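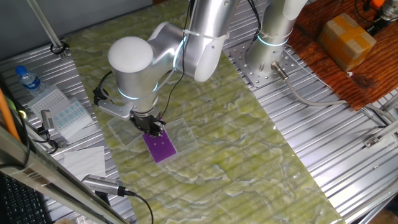 Storing a purple perforated plate and its clear trays on a shared bench

Posted by Robel Hailu in Bench Care and Storage

Our teaching laboratory at Prakby has asked me to write a short procedure for keeping small plastic items in order on a shared work table. The items concerned are a purple rectangular plate with a grid of small holes, two clear plastic trays, a white pipette tip rack and a tray with light blue wells. The table is covered with a green and white marbled sheet, and paper towels and a water bottle are kept along the left side.

The clear trays are difficult to see against the sheet, and they are frequently put down one on top of the other. I should be grateful for advice on three points: whether the purple plate may be stored on a clear tray, how the trays should be marked, and whether the tip rack should share a ledge with the drinking water. The procedure is due in November.

Hammad Qureshi

The plate may be kept on a clear tray between sessions, provided that the tray is flat and clean. Holes of that size collect dust, and a second tray placed over the plate as a cover is advisable if the bench is not used daily.

For marking, we apply a narrow strip of colored tape to one short edge of each tray. Our stores at Tanoli hold 128 trays, and about 9 were mislaid in the year before the tape was introduced. Tape should be placed on the outside only - adhesive on the inner face is troublesome to remove.

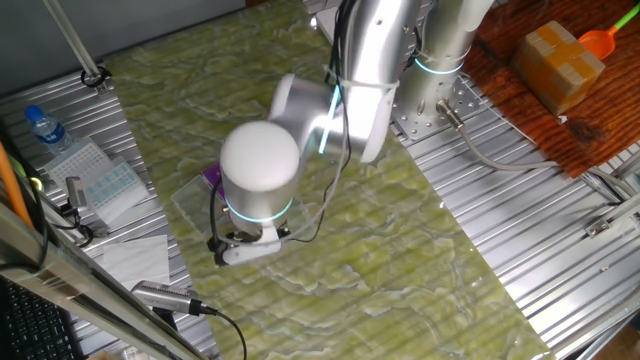
The strip should also carry the shelf number, written in permanent marker. Users are then expected to return each tray to its own shelf at the end of the session, and the supervisor signs the sheet at 5 p.m. Trays without a number are set aside in a separate box and reviewed once a month.

As regards the water, our rules do not permit drinking bottles on any surface where tips or well plates are handled. If the bottle holds water for rinsing, it should be relabeled accordingly and kept upright with the cap closed.

Drillen Stores Desk

We agree with the above on bottles. Please note that tip racks should be stored with the lid fitted where a lid was supplied. Open racks are treated as used under our rules and are not returned to stock.

A plain dark mat under the clear trays would make them easier to find. Ours is cut from a roll 100 cm wide and is wiped down after each class.

flallau_232

We just use a drawer with dividers. Marbled sheets are hard to see anything on, in my experience. Check that the trays fit before buying the dividers, as ours did not.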